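Thema: Leuchtstoffröhren in der neuen Werkstatt tauschen?

niiq: Decke ist weißes Trapezblech, darunter Röhren. Licht wie beim Zahnarzt. Alles raus?

Barkix: Lass die Röhren. Gemütlich kannst du zu Hause sitzen.

chung_s: Widerspruch. Nach sechs Stunden darunter sieht jeder aus wie sein Passfoto. LED-Panel, 44 Euro, fertig.

niiq: Die große rechteckige Leuchte blendet mich aber auch.

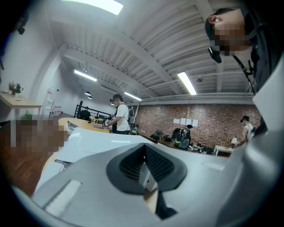

Die zwei kleinen Pendelleuchten hinten bleiben jedenfalls — für die Stimmung.

Barkix: Stimmung. In der Werkstatt. Na dann.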